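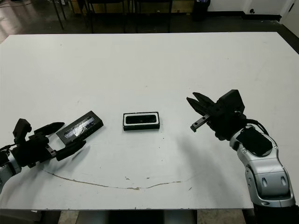 I've been selling the Ladefoged work table out of our little shop in Dasuvgate for a good while now, and it's still the one I point people to when they ask for a big, plain, white surface they can spread out on. No grain, no pattern, no speckle. Put a small black box down on it, the kind with a clear window in the top, and you can find it again from across the room, which I can't say for the busy butcher-block look everyone wanted a few years back. Ours gets used, so the top has picked up its share of scuffs, faint grey marks here and there, and one long brownish line that curves across the lower part. I'd rather you saw that before you ordered. A white top shows its life. If that's going to bother you, look at the Evon in slate, further down the page.

What you get

The top comes in one piece, white, with a low-sheen finish. You also get four legs, a bag of bolts, the hex key and a set of screw-in feet for floors that aren't level (mine isn't!). The feet are the part people write to thank me for. Each one turns by hand, so you can stop the rocking without crawling under there with folded cardboard.

Top length: 1,816 mm
Top depth: 866 mm
Weight, boxed: 63 lb

I know, I know, millimeters and pounds on the same list. That's how the maker prints it and I've given up converting. Measure your doorway and your stairwell before you order, please. The box is long and it does not bend.

Who it suits

I think of it as a sorting table. Small electronics, camera bits, craft supplies, packing up orders, laying out all the parts of something before you put it back together – that sort of job. Dark things stand out on it beautifully, and your lamp goes further too because the white throws so much light back up. I do my own parcel packing on one most mornings and I like having room for the item, the box, the tape and my coffee without stacking them on top of each other.

It's less good as a cutting surface. Use a mat. I've had customers go straight at it with a craft knife and then ask me what to do about the lines, and the answer is a mat, but earlier.

Keeping it decent

Warm water, a drop of dish soap and a soft cloth will take care of most of what lands on it in a day. Wipe up tea, coffee and anything rusty as soon as you spot it. Those are the ones that like to stay. For scuffs I use a damp melamine sponge and go very lightly, in circles, then wipe over with plain water. Press too hard and you'll get a dull patch, and the dull patch will annoy you more than the scuff did. Skip bleach, skip scouring powder, and skip the sticky orange stuff unless you've tried it on the underside first.

If you move a lot of metal or hard plastic things around, the Cerum desk mat is worth a look. It comes in white or pale gray, rolls up when you're finished, and saves the top from the worst of it. I keep one rolled up under my bench and bring it out for the heavy jobs.

Putting it together

Lay the top face down on a blanket, set all the bolts finger tight, then go around again with the hex key. Flip it with a second person. I've done it alone and I've got the chipped door frame to show for it.

Other tables on this page

The Evon has the same top size in slate, with a slightly rougher feel, and it hides marks a lot better. It also hides small screws a lot better, so think about which one you mind more. Legs and feet are the same on both, and you can swap tops later if you change your mind.

Price and delivery

Ladefoged work table, white: $319
Cerum desk mat, either color: $87

Delivery is to the front door, and I'll email you a morning or afternoon slot once the truck is loaded. Pickup from Dasuvgate is free, just bring something with a flat bed or fold-down seats. The white is in stock now, and the next batch of slate is due in October. If you want one set aside, send me a note through the contact form with your zip code and tell me which top you're after.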